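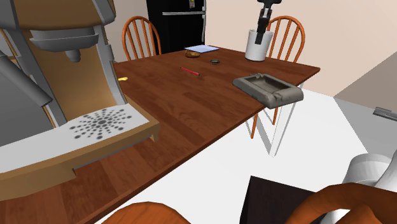
文｜本刊机器人栏目 一月

约访那天我到得早，实验室的门还没开，我就在走廊里喝完了自己带的咖啡。后来聊的也全是咖啡，准确地说，是怎么让机器人在仿真厨房里把一只白杯子送到咖啡机下面去。

受访的是Skandolby项目里负责仿真评测的研究员。她事先说好不署名，理由是"组里每个人都改过这套代码，写我一个人不合适"。那我就叫她"她"吧。

我开口第一个问题有点外行：真机就摆在隔壁，干吗还要在渲染出来的厨房里折腾？

她笑了："真机一天能跑几次？跑完还得有人把杯子放回去。仿真里点一下重置就行了，我去吃个午饭回来，几十次都跑完了。"不过她马上补了一句，快只是顺带的好处，她真正想弄明白的是另一件事：策略到底看没看懂桌面。

她把一个场景调出来给我看。红褐色的木板桌，左边是好大一台咖啡机，杯子在桌子靠里的右角，黑色的夹爪正往杯口里伸。桌上零零碎碎的，便签本、红铅笔，还有一只烟灰缸。我说你们这厨房挺有生活气息啊，她说那些都是干扰物，跟任务一点关系都没有，可是少了它们，分数会好看得让人心虚。

"早先我们桌上只放一只杯子，"她说，"成功率特别漂亮，大家高兴了一个星期。然后有人随手加了支铅笔，整个就垮了。"

垮成什么样？她说夹爪会往铅笔那边偏，偏得不多，但杯口就那么大，偏一点手指就磕在杯沿上了。她管这个叫"走神"。我很喜欢这个词，她倒有点不好意思，说论文里不能这么写，论文里写的是"受无关物体影响的末端位置偏移"。

于是就有了他们现在这套方法，内部叫Perkia。我请她用我能听懂的话讲一遍，她想了一会儿，是这么讲的：同一个任务，杯子的起始位置不动，只换桌上别的东西，换完再跑；然后反过来，别的东西都不动，只挪杯子。两组结果放在一起看，就能分清策略是被杂物带跑了，还是压根没学会找杯子。

"听着很简单对吧？"她说，"就是很简单。麻烦在于你得忍住，一次只改一样。"

我问忍不住的时候多不多。"多！"她说得很干脆，"你看着那把椅子颜色太亮，就想顺手调暗一点。一调，前面的数据就没法比了。"他们为此专门把场景锁了版本，要改哪怕一个材质，也得重新编号。到我去的那天，编号已经排到361。

数字方面她很谨慎，我追问了好几次才肯给。这一轮评测一共1713次，其中400次是只换杂物的。在那400次里，旧策略的成功率掉得厉害，具体多少她不让写，说要等复核。用新办法重新训练过的策略，在同样的400次里成功率是90%。"你写的时候别写成'解决了'，"她叮嘱我，"剩下那百分之十我们还没看完呢。"

已经看完的部分里，什么样的失败最多？

她说是抓杯子的姿势。有两种做法，一种是从外面把杯子夹住，一种是一根手指伸进杯口，从杯壁里外一起夹。后一种在仿真里很占便宜，杯子不容易滑，可是手指下去的角度稍微斜一点，就会把杯子带歪。她拿我面前的纸杯给我比划，食指伸进去，拇指在外头，一提，杯子果然歪了，好在里头是空的。

"人会自己调，你都感觉不到自己在调。它不会，或者说现在还不太会。"

还有一类失败我完全没想到，是在放下的时候。咖啡机的滴水盘是白的，上面印着一圈圈向外散开的深灰色圆点，杯子也是白的。她怀疑策略是靠这些圆点来认位置的，所以下一轮打算把花纹换掉试试。我问换成什么，她说先换成什么都没有。"要是一换就不会放了，那它之前就是在看花纹。要是还会放，我请全组喝咖啡，真的那种。"

聊到这儿我忍不住问了那个肯定有人问过她的问题：仿真里做得好，真机上就一定好吗？

她没有直接答，先抱怨了一通光照。仿真里的墙是干干净净的浅米粉色，真厨房下午四点的太阳斜着照进来，墙能变三种颜色。组里有一条从仿真往真机迁移的流程，叫Doležal，她说名字怎么来的已经没人记得清了。走完这条流程，真机上的排名和仿真里的排名大体对得上：仿真里好的那个，真机上也好，只是分数都要低一截。

"我要的其实就是排名对得上，"她说，"我不指望仿真告诉我真机能拿几分，我只想让它告诉我，两个策略里该把哪个搬到隔壁去试。隔壁的时间太贵了。"

这句话我觉得挺实在的，就记在了本子的最上面。

临走前我问她，做了这么久，自己最烦这个场景里的什么东西。我以为她会说铅笔，结果她说是椅子，因为椅背老是挡着她想看的角度，而她又不许自己挪。

场景文件和评测脚本他们打算放到Tundcombe的页面上，什么时候放还没定。她说等那百分之十看完再说。

本站使用Cookie以改善您的阅读体验。继续浏览即表示您同意我们的Cookie政策。　接受　设置

订阅邮件通讯｜联系编辑部｜版权所有，未经许可不得转载｜返回顶部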